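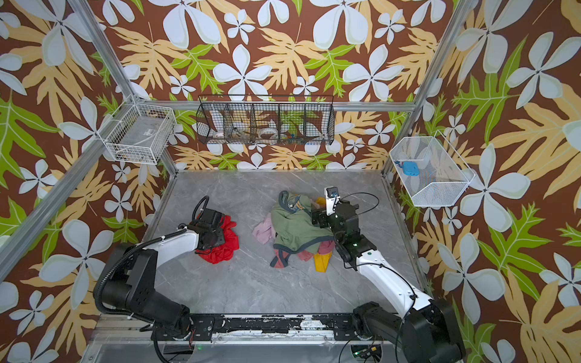
Botanical wallpaper is back on Australian walls, and the small producers are struggling to keep up.

Gumede, a print works outside Ballarat, sold 601 rolls in the year to January 2021, up from 300 the year before. Most went to people papering a single room. Chocolate and olive grounds outsold white for the first time, and the firm has stopped making its plain stripes.

Large flowers need planning. A big repeat wastes more paper than a small one, as each drop has to be matched to its neighbour before it is cut. Pudberg, a Hobart supplier, tells customers to allow 10 per cent extra on a square room and more where there are sloping ceilings. It also asks them to check the batch number on every roll – colour can shift between print runs.

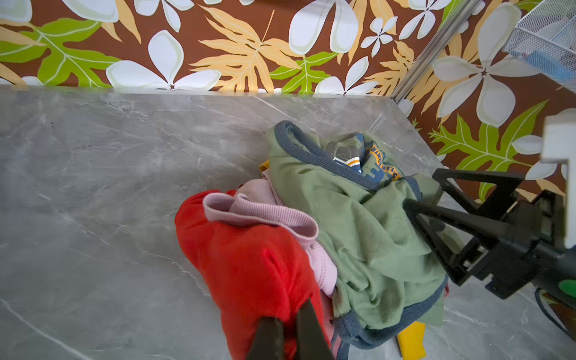
White flowers and lime-green leaves on a chocolate-brown ground, behind a grey marble-patterned surface.

Price is the other matter. Surnevel charges $55 a roll for its paste-the-wall range, and hanging is extra. Renters have mostly gone for the peel-and-stick version, though it doesn't hold well on fresh paint. A new range in darker greens is due in April.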